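The Return of the Plain Bag

Arnholm Quarterly, November 2022

For most of the last century, luggage was sold on the promise of arrival. Hard cases, monogrammed lids and matching sets told a hotel lobby something about the person who had just walked in. The soft bag had a humbler career. It went to gyms, to barracks and to summer camps, and it was seldom photographed.

That order has been changing. At the Pomville trade fair in August, soft bags took up more floor space than rigid cases for the first time in the fair's history. Of the 200 exhibitors present, 71 showed at least one unstructured bag in a pale, undyed or lightly dyed cloth. Buyers spoke of weight, of storage in small apartments and of a general weariness with wheels.

The house of Llorente, long known for its trunks, now offers four soft models and has retired two of its oldest rigid lines. Its catalog describes the decision as a return to the workshop's beginnings in sailcloth. Older customers have written to object, and the house has published several of their letters in full.

Light exteriors present a practical difficulty. They mark easily, and a maker must decide how much of that wear should reach the inside. Many have settled on a dark lining, which hides scuffs from shoes and makes the edge of the opening easy to find.

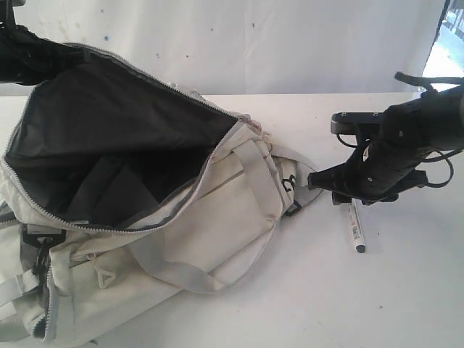 The Question of the Zipper

Among makers, no component is argued over as much as the zipper. A straight zipper is inexpensive to set and simple to replace. A curved one opens the compartment wide, but it places strain on the corners, where the tape must turn and the stitching is most likely to fail. Repair shops report that the cloth of a good bag commonly outlives its first zipper by many years.

Avum, a small manufacturer that supplies several larger labels, has kept records of returned goods for 21 years. The company states that broken sliders are the leading cause of return, followed by worn handles. Torn cloth is a distant third. It has responded by selling sliders separately, with a printed guide to fitting them at home.
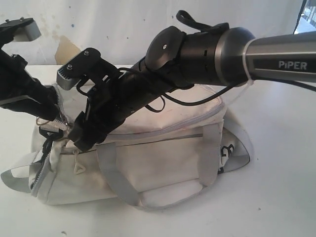 Reading time: 4 minutes

Care remains the subject on which owners most often seek advice. The Arnholm textile collection, which holds travel goods from several periods, recommends that a soft bag be stored unzipped and lightly filled with clean paper. It should be kept away from direct sun, and it should not be hung by one handle. Stains on pale cloth are best treated early with cool water and mild soap, working from the outside of the mark toward its center.

The collection will place a selection of its soft luggage on view in the east gallery through the winter. Admission is included with general entry. Visitors who wish to have a family bag examined may arrange an appointment at the front desk.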